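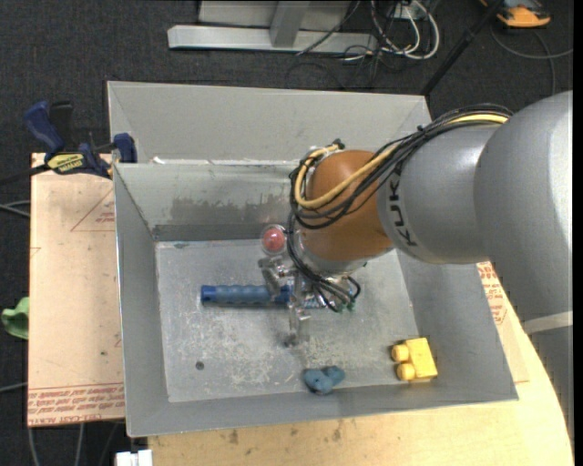

Pidero Bin Picking Starter Cell - Planning and Ordering

The Pidero starter cell is quoted without the robot. Most buyers already have an arm, and the price list assumes so. What you get is the sheet-metal bin with sloped side walls, the gripper, the hose and cable dress kit and the Li control box. A mounting plate for KUKA arms is included. Plates for other makes are extra.

Item 231 - Bin, gray, flat floor: $153
Item 232 - Gripper with fittings: $1,581
Item 233 - Dress kit: priced by arm length

Budget for 2 grippers if the cell will run every day. Finger tips are a wear part and are not covered by the Cliltitz service plan. The bin can be clamped to any solid work surface for trials - a bar clamp at the corner is enough. For permanent use, order the bolt-down feet.

Mixed small items such as handles, toy blocks and lumpy shapes can be tried in one bin. Send samples to our Prumolstead shop before you order and we will tell you which finger set to buy. Samples are returned at your cost.

Prices valid from April 17, 2023. Safety fencing, air supply and installation are not included.

Quotes and lead times: Marion Pollock, Equipment Sales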